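Twelve Minutes on the Plarport Ferry Question

29 March 2021

I went to the town council meeting in Grostthorpe last week, the first one they have let the public into since last spring. Chairs were spaced out and there was a sign-up sheet at the door. I put my name down to speak and then decided to listen instead. The item I cared about was the boundary review, and it came up near the end.

For anyone who doesn't live out here, the review would move the Masri neighborhood out of our district and into Plarport's. On paper it's a small change. Masri sits on the far side of the river, it already shares a fire station with Plarport, and the kids there have gone to Plarport schools for as long as I've lived in the area. The ferry is the only thing that ties it to us directly, and the ferry runs five times a day when it runs.

The ferry is also what the argument is about. Grostthorpe pays for most of it. If Masri moves, our council says it has no reason to go on paying, and Plarport says it never asked for a ferry. So people in Masri who work on our side of the river could end up with a 41-minute drive over the upper bridge, twice a day, because of a line on a map.

The council chair gave the item twelve minutes. I timed it. Four of those went to reading the motion out loud, including the parcel descriptions, which were also printed in the packet we had all picked up on the way in. Then two members spoke in favor and one against, and the chair called for comments from the floor.

A man from Masri got up and asked whether anyone on the council had taken the ferry in the past year. Two hands went up. He thanked them and asked whether the others would come over before the vote. One member said she would. The rest looked at their papers. He sat down with time left over, and I thought he made better use of his turn than anyone else did that evening.

A woman who runs a bakery near the landing spoke next. She has seven people working for her and three of them live across the river. She wanted to know whether there would be a transition period. The answer was that the council would look into it. She asked when. The answer was in due course. I've been going to these meetings on and off for several years now and I still don't know how long due course is.

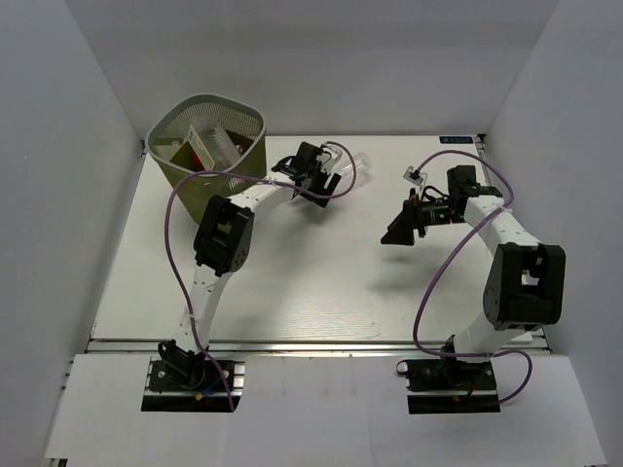 Sheldon Petrenko

My own view is that Masri should probably move. I know that won't please some of the people who read this. But the residents there vote on our school levy and then send their kids to schools that the levy doesn't pay for. They get our recycling calendar and Plarport's trucks. When the water main broke two winters ago, they called our office and were told to call the other one, which told them to call ours. A cleaner line would help with all of that.

What I don't accept is doing it first and sorting out the ferry later. The motion as written doesn't mention the ferry at all. It talks about parcels, voter rolls, the library card agreement, and who keeps up the road signs. There's a full paragraph on road signs. The one service people use every day to get to work is left out, and when someone asked about it, the chair said it was a budget matter and would be handled in the budget.

The budget comes up in July. The vote on the boundary comes before that. So the members will decide whether Masri leaves without having said what happens to the boat, and by the time the budget is on the table, Masri won't have anyone on the council to argue for it. I don't think that's a plot. I think the two items are handled by different staff and the calendar was set by habit. The result is the same for the people waiting at the landing.

There was some talk of the Usedach agreement, which a few longtime residents brought up. That one goes back to when Usedach was split off and Grostthorpe kept the bus going under a shared contract. Both sides put in money each year, and either side could end it with a year's notice. It worked well enough. The bus still runs, though they cut the evening service. I'd like to see something close to that for the ferry, signed before the boundary vote and attached to it. The member who spoke against the motion said much the same, but she didn't put it forward as an amendment. I hope she does next time.

I wrote to the council office the morning after to ask for two things. First, what the ferry costs per year and how many people ride it, since nobody at the meeting gave either number. Second, whether written comments will be read by the members or only filed. I got a short reply saying that the ridership report is being updated and that comments are "made available." I've asked what that means. If I get an answer, I'll add it at the bottom of this post.

If you want to send something in yourself, the office takes letters and email, and you have to include your street address or they won't count it. Keep it to one page. You don't have to live in Masri. If you cross the river for work, or have someone working for you who does, say so in the first line — the staff sort the comments by topic and the ferry doesn't have its own category yet.

The next meeting is at the same hall with the same sign-up sheet. Get there early if you plan to speak, because the sheet closes when the chair opens the meeting and she starts on time. Parking behind the hall is blocked off while they redo the drainage, so use the lot by the old post office and walk up. I'll be there, and I plan to use my turn this time.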